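Pivavard Cabin Rentals – Guest Questions

When is check-in?
Any time after 2. Gert Venter hands out the keys until 10 at night, and after that he hands out opinions.

Can I bring my dog?
Yes, for $14 a night. Cats are free, as we have yet to meet one who agreed to come.
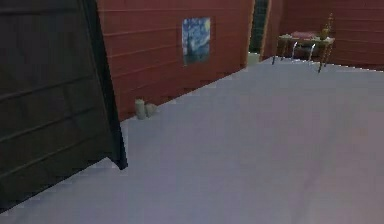
Is there Wi-Fi?
In the office – sort of. Streaming a movie is ambitious.

Do you open in February?
Yes, if the road does.

Contact the office | © Pivavard Cabin Rentals | Back to top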